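3.2 Sample preparation and extraction

Green beans of a single washed arabica lot were supplied by Nolte and kept in sealed foil bags at room temperature until use. Three roast levels (light, medium, dark) were prepared on a drum roaster by the same operator. Roasted beans rested for two days and were then ground on a flat burr grinder. The fraction retained between the two middle sieves was used for all extractions. Fines were discarded, as their share varied with roast level and would have confounded the comparison of extraction rates.

Each extraction used 9 g of ground coffee in a jacketed glass vessel with an overhead stirrer. Water was deionized and then remineralized from a single stock solution, so that hardness was constant across the series. Aliquots were drawn through a fritted tip, passed through a syringe filter, and chilled at once in an ice bath. A total of 751 aliquots were collected. Of these, 33 were excluded before analysis because the filter had ruptured or the vial was underfilled.

3.3 Chromatography

Caffeine, trigonelline, and three caffeoylquinic acid isomers were separated by reversed-phase liquid chromatography with ultraviolet detection. The mobile phase was dilute formic acid in water (A) and methanol (B), run as a linear gradient with a short isocratic hold at the end to clear late-eluting material. Caffeine and trigonelline were quantified against external standards. The caffeoylquinic acids were quantified against the 5-isomer, and results for the other two isomers are given as equivalents of it.

Standards were run at the start and end of each tray. Where the two calibration slopes for an analyte differed by more than the tolerance set in the protocol, the whole tray was reinjected. This happened twice, both times for trigonelline, which elutes close to the solvent front on the column used and is sensitive to small changes in the starting composition of the gradient. A longer column was tried and gave better retention, but the run time was too long for the number of samples.

Peak integration was automatic, using the Birex package with a fixed baseline rule. Manual correction was allowed only for the 3- and 4-caffeoylquinic acid pair, whose peaks overlap partly in the dark roast extracts. Corrected peaks are flagged in the data set. Including blanks and standards, the full series comprised 1765 injections.

3.4 Rate model

Extraction was treated as the sum of a fast and a slow first-order process. The fast process is attributed to solute on broken cell surfaces and the slow process to solute that must diffuse through intact cell walls. Four parameters were fitted per analyte and roast level: the two rate constants, the fraction assigned to the fast process, and the plateau concentration. Fits were made by nonlinear least squares with weights taken from the replicate variance at each time point.

For caffeine, the fast fraction increased with roast level while the slow rate constant changed little. Trigonelline followed the same pattern with lower plateau values in the dark roast, consistent with thermal degradation. The caffeoylquinic acids could not be fitted with four parameters in the dark roast. The total content was so low that the slow process was not resolved from the blank, and a single-process fit is reported for those cases. The Tiven data set, which covers a coarser grind, was refitted with the same code to allow direct comparison of the rate constants.

Residuals showed no trend with time except in the first two aliquots, where measured values fell below the model. Wetting of the bed is not included in the model and may account for the difference. Removing these two points changed the fast rate constant but left the plateau within its confidence interval. 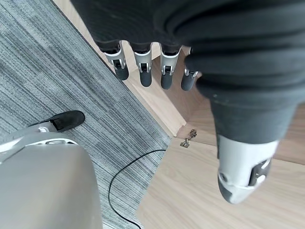

Figure 4. Robotic hand with dark gray fabric covering.

3.5 Data availability

Peak areas, calibration tables, and fitting scripts are deposited in the Stirkel repository together with the list of excluded aliquots. Raw chromatograms are available on request from Arne Harms. The deposited version is the one dated Sat 22 March. A correction to the column header for trigonelline in the calibration table was added in May and does not affect any reported value.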